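The Drawer Where Summer Waits

By Rania Ouali

There is a particular kind of person who buys flower seed the way other people buy biscuits, a packet here and a packet there, popped in with the rest of the shopping and forgotten by the time the kettle is on. I am that person, and I have been for as long as I've had a window box. My mother was the same, and she kept hers in a cake tin with a dented lid that took two hands and a butter knife to open.

So when I set out to write a few pages on keeping seeds at home, I found I had a good deal to say about packets, and even more about drawers.

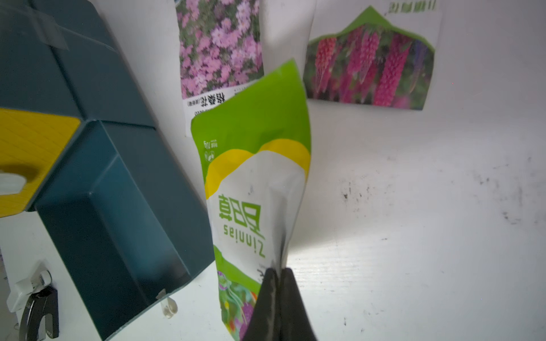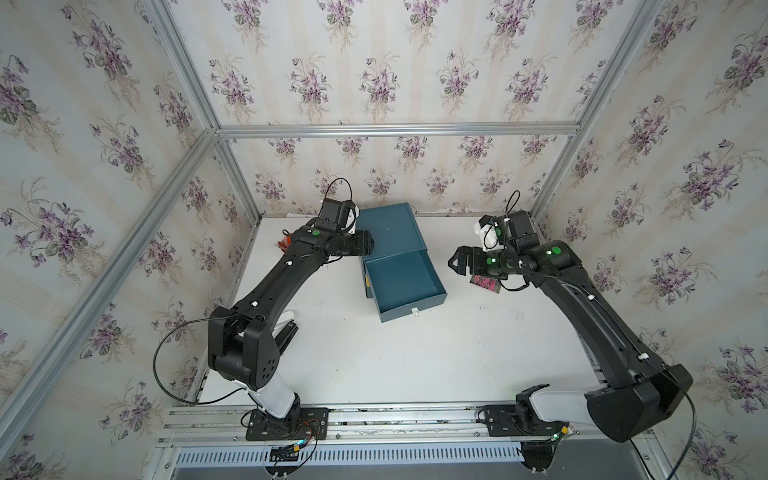

Zinnias are where I'd tell anyone to begin. They come up quickly, they forgive a clumsy sowing, and the more you cut them for the house the more they seem to want to flower. I start mine in April on the kitchen windowsill, in whatever pots are clean, and put them out when the nights have stopped being spiteful. Fouad Ramadan, who has the garden behind mine, sows his straight into the ground a good month later and catches me up every year, and he is kind enough to mention it only once or twice a week.

But all that is spring work, and the keeping comes before it. Seeds like to be cool, dry and in the dark, and a kitchen is very seldom any of those things. For years I had mine on the shelf above the cooker (I know, I know) and wondered why so little came up. A small drawer in a back bedroom has done more for my borders than any feed I ever bought. Metal or wood, it doesn't matter much, so long as it shuts properly and stays away from the radiator and out of the sun.

Aisyah Wattimena, whose allotment is the tidiest I have ever been allowed to walk across, files her packets by the month they need sowing, with a slip of card between each one. I tried this and lasted until May. What suits me better is two bundles, one for things I start indoors and one for things that go straight out, each held with a loose bulldog clip. Do keep the packet itself, even when there are only a few seeds left at the bottom. I used to tip the last of everything into envelopes and write on them in pencil, and I spent one whole summer tending what I took to be cosmos and was in fact a very healthy crop of dill.

Fold the top over twice once it's open and write the year on it. Most annuals will keep for a couple of years, some a fair bit longer, and if you have your doubts you can lay a few on damp kitchen paper in a saucer and see how many sprout before you give up a whole tray to them.

I think the place you keep them ought to be nice to look at, too. My own drawer is lined with an offcut of old wallpaper, all faded sprigs, left over from when we did the landing. It serves no purpose whatever and I am pleased every time I pull it open. Reece Haslam laughed at me when he came round to swap seed, and then asked if there was any of the roll left.

He went home with a yard of it and half my sweet peas. I have his foxgloves in return, 23 seeds to the pinch by his reckoning, though I've never met anyone who could pinch a foxglove seed with any accuracy. They are in the drawer now, behind the hollyhocks, with his handwriting on the fold.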